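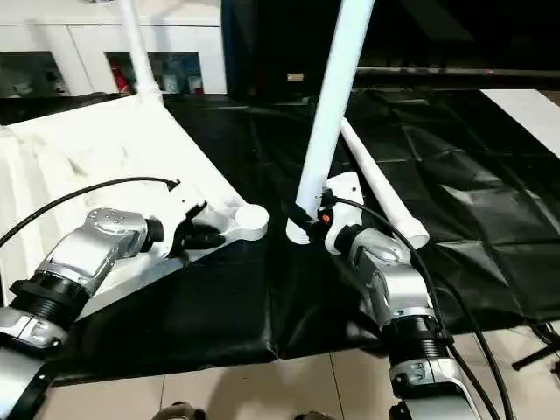
Quiénes somos

Zestex prueba brazos robóticos en tareas de casa y de taller. Empezamos con 2 brazos y una mesa en el local de Brincombe. Hoy somos 12 personas y publicamos los resultados, también los malos.

Qué hacemos

Elegimos trabajos corrientes: doblar ropa, recoger una cocina, montar muebles ligeros. Ahora nos ocupa el montaje de piezas tubulares de plástico blanco. Un adulto las encaja sin pensarlo; para un brazo, sujetar un cilindro liso por la base y mantenerlo derecho sigue siendo difícil.

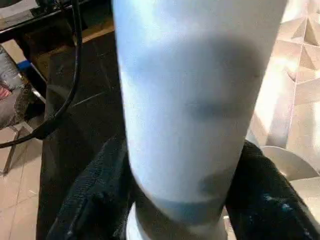 ¿Pueden ya las máquinas?

En parte. Agarrar y colocar una pieza rígida sale bien casi siempre. Las telas, los cables y los plásticos que se arrugan dan más problemas – cambian de forma cada vez que se tocan. En agosto de 2025 cerramos Lorulon, una serie de 800 intentos repartidos en 16 tareas. Ninguna está lista para hacerse en un hogar sin supervisión.
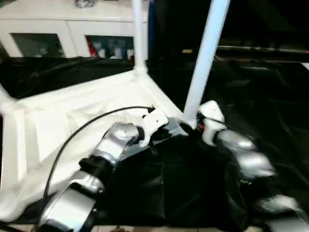 Con quién trabajamos

Adugna, un taller de montaje, nos propone tareas de su propia línea y revisa los resultados. Aceptamos propuestas de otros talleres y de particulares a través del formulario de contacto.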